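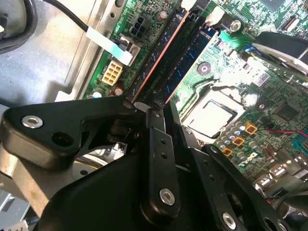
Two memory modules in an open desktop board -- reseat first, or test one at a time?

Posted in Desktop Hardware by Flomon

I have a desktop with a green motherboard and two blue RAM modules standing in neighboring slots. The machine powers on, then restarts before anything reaches the screen. It did this on 5 of the last 7 starts. The case is open on the bench. The latches at one end of the slots are white. I have not found a clear statement of whether both ends of a slot on this board open or only one. I also want to know if the eight-pin power connector to the left of the memory should be checked before I touch the modules. It is the beige one, two rows of four.

Second item: I would like a fixed place to hold small parts and tools upright while I work. Laying them in the case has already cost me one screw.

Wernero
Member, Desktop Hardware

Check power first. Shut down, switch off the supply, pull the cord, and hold the power button for 5 seconds. Find out from the board manual what the beige connector feeds, then make sure its plug goes all the way in. Do not force a plug that stops early; compare the keying of the pins.

For the memory, look at both ends of each slot. Some boards have a moving latch at one end only and a fixed guide at the other. Open whatever moves, lift the module straight up by its edges, and put it back with the notch lined up. Press on both ends until the latch closes without help. Then run with one module, swap, and run with the other. Same slot both times, or the result tells you nothing about the modules. 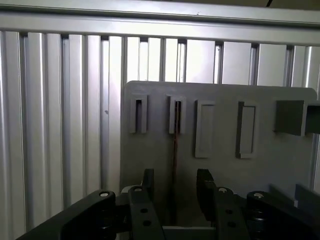

Jin
Bench moderator

On the second item: a flat gray panel with raised holders in a row is enough. Narrow slots take thin, straight pieces, such as the slim brown rod in the second one. The two wider rectangular holders have a shallow recess. Keep the panel in front of the slatted aluminum wall, clear of the case, and leave 50 mm free in front of it for your hand.

I agree with Wernero on the order, with one correction. After a memory change some boards restart once or twice by themselves while they retrain. Wait a full minute before calling it a failure.

Fiturau
Guest

had the same thing, cleaned the contacts and it went away. might be the supply too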